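Notes from the Demonstration Room
24th September

We have a new task family on the go at Zoncombe, and I'm having more fun with it than with anything since the drawer-opening weeks! It's called "small mess," and the idea came from Leena Oksanen, who was tired of watching our model do beautifully with rigid things and then fall to pieces in front of a used napkin. So we are teaching it to tidy up soft, light, badly behaved stuff, and that means people have to show it how, over and over, with their own two hands.

The target for the first round is 200 demonstrations. We have 58 that passed review. Kathleen Fahy goes through every one at half speed and marks where each grasp starts and ends, and she has been wonderfully strict about it – if the hands block the view of the thing being picked up for too long, the take goes back in the pile marked "maybe" and we record another.

A few things have changed from the old instructions, so please read this bit even if you've recorded with us before. Work at your own pace. We used to ask for slow, careful movements, and the model learned to be slow and careful in places where no person would be. Use both hands if you feel like it. If you drop something, pick it up and carry on, as we want the recoveries too (Justinas Kivi thinks they may be the most useful seconds in the whole set, and I'm coming around to his view). Please don't reset the table halfway through a take.

Hammad Jatoi has also rewritten the labeling tool, which we're calling Plevik for now. It lets you tag two hands separately, so "left steadies, right presses" no longer has to be squeezed into one label. Try it and send him your complaints. He means it!

Sign-up for the next round is on the usual sheet, and Raed Awwad can show you the setup if you're new. Sessions run two hours with a break in the middle. The paper round stays open until December, then we move on to cloth.

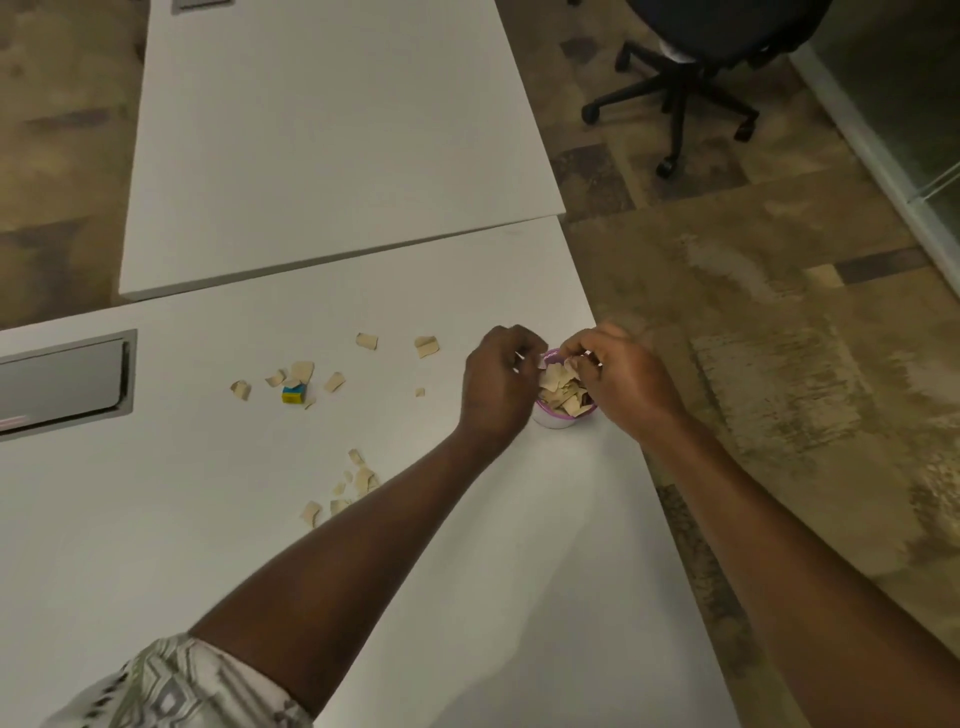
Paper is so much harder than blocks, and that's why I love it. A block keeps its shape wherever you put it, while a torn scrap curls, slides and hides behind its neighbor. Filling a cup adds its own problem: once the wad stands up above the rim, the fingers have to pinch and press the pieces together, and there are still plenty of scraps lying on the table. That pressing step is the one we have the fewest clean takes of, so if you sign up, expect to do a lot of it.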